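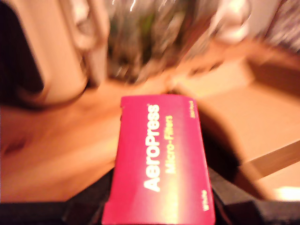 AeroPress Micro-Filters, pink box.

23 Jun 2023

Second evening on the belt. Yesterday's fitting put the two rifle pouches too far forward and they caught my thigh whenever I knelt, so I stripped everything off and began again from the buckle.

The belt is the Sesska two-piece, inner and outer, hook and loop between them. The outer has laser-cut slots at a pitch that suits most clips but does not quite suit the Pereyra ones. Their tongue is 2 mm too wide for the slot. It will go in if worked from one corner, and the laminate whitens at the edges when it does. I took the first one back out and ran a fine file down both sides of the tongue. Fits cleanly now. Did the other three the same way.

Layout as it stands, left to right from the buckle: pistol pouch, pistol pouch, rifle pouch, gap, dump pouch (rolled), tourniquet holder at the small of the back, medical pouch, holster. The second rifle pouch is off altogether. I only ever used it as somewhere to put gloves.

Medical pouch is the Dirkivar tear-off. The pull handle sits on the right as supplied and I want it reachable with either hand, so I have threaded a length of 14 mm webbing through the back panel and brought it out on the left. Bartacked by hand, three passes, bonded nylon. It is ugly but it holds. I hung the loaded pouch from the handle on the door hook for an hour and the stitching had not moved.

Weights, kitchen scale, everything dry and no magazines:

- rifle pouch, Pereyra, with clips: 143 g
- medical pouch, empty, with the added webbing: 200 g

The old Bullitz rifle pouch was lighter, but its elastic went slack over one winter and by November it would not keep a magazine in if I ran. The Pereyra uses a moulded insert behind the fabric. Retention is firmer than I would like on the draw, and the insert can be warmed and opened out a little. I have left it alone for now. I would sooner shoot a full day with it before taking heat to it.

Colour match is poor. Sesska's green is browner than Dirkivar's, and the Pereyra pouch is somewhere between the two with a slight shine on the face fabric. From across the garden it reads as one colour. In the hall light it does not. I may dull the Pereyra with a dry brush and a bit of matt fabric paint — on the flap first, where it can be replaced.

Kneeling test on the back step, both sides, ten times each. Nothing touches the thigh. Sitting in the car is less good: the holster meets the seat bolster and pushes the whole belt round towards the buckle. A drop of one slot on the hanger might cure it. The screws are thread-locked, so that is a job for tomorrow with the soldering iron to soften them.

Still to do: trim the excess on the inner belt and seal the end, swap the dump pouch's toggle for a flat one, write the new layout on the card in the kit box. Also find the second hex key, last seen in the range bag.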